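Laundry Room Safety Inspection, Heywood Building
Annual checklist with inspector's comments, January

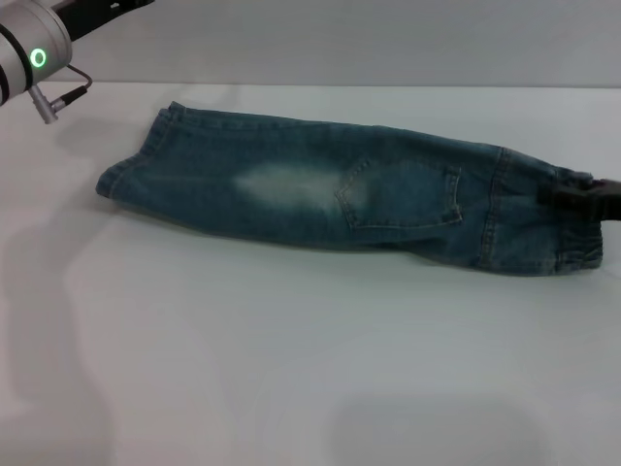 How often does the dryer exhaust duct need to be cleaned?
Once a year for a shared laundry room, and again whenever a normal load takes more than one full cycle to dry. The lint screen is a separate item and is cleaned after every load.

Inspector: Rochelle Haverford
Site contact: Anika Marchetti
Area covered: ground floor laundry, folding area, utility closet

Ratings: OK, Fix (repair before next inspection), Stop (take out of use now)

1. Dryers

1.1 Lint screens in place and free of tears: Fix
Dryer 2 screen has a split along the lower seam. Replace the screen. Tape is not an accepted repair.

1.2 Exhaust duct rigid or semi-rigid metal, no plastic or foil: OK
Plastic duct noted last year has been removed.

1.3 Duct joints secured, no screws projecting into the airflow: OK
Clamps used throughout.

1.4 Outside vent flap opens with dryer running and closes when off: Fix
Flap sticks half open. Paint on the hinge. Scrape and retest.

1.5 No lint behind or under the machines: Fix
Heavy buildup behind both dryers. Pull the machines out and vacuum. Check that the duct has not been crushed when they go back.

2. Washers

2.1 Supply hoses free of bulges, cracks and rust at the fittings: Fix
Cold hose on the left washer shows rust at the coupling. Replace hot and cold as a pair.

2.2 Shutoff valves reachable and turn by hand: OK

2.3 Machines level and stable on spin: OK
Tested empty and with one mixed load.

2.4 Drain hose held in the standpipe: OK
Strap is old but sound.

3. Electrical

3.1 Washer outlets GFCI protected, test button trips: OK

3.2 No extension cords or power strips on laundry machines: Stop
Right washer was running from a household extension cord. Cord unplugged and handed to A. Marchetti. Machine is out of use until an outlet is installed within reach of its own cord.

3.3 Panel has 3 feet of clear space in front: Fix
Detergent cartons stacked against the panel door. See also 5.2.

4. Folding area

4.1 Tables stable, edges smooth, no exposed fasteners: OK

4.2 Irons switched off and unplugged when not in use: OK
Wall timer works. Set it to the shortest interval that residents find usable.

4.3 Floor dry, mat edges flat: Fix
Mat at the sink curls at one corner. Trip hazard. Replace.

5. Storage and chemicals

5.1 Bleach stored apart from ammonia and acid cleaners: OK
Separate shelf, labeled.

5.2 Stock kept off the floor and out of walkways: Fix
Move the cartons to the utility closet. Shelf limit is posted as 300 lb. Do not load the top shelf with liquids.

5.3 Oily or solvent-soaked rags kept out of dryers, notice posted: Fix
Notice is missing. Post one on each machine.

6. Fire and exit

6.1 Extinguisher charged, tagged and visible: OK
Tag no. 2736.

6.2 Smoke alarm sounds on test: OK

6.3 Door opens fully from inside without a key: OK
Closer is slow but latches.

General comments
Item 3.2 was also written up last year. Photograph the new outlet and attach the electrician's invoice to this form. All Fix items in section 1 can be done in one visit with the dryers pulled out. Copy of this form to be kept in the utility closet binder.

Signed: R. Haverford
Received: A. Marchetti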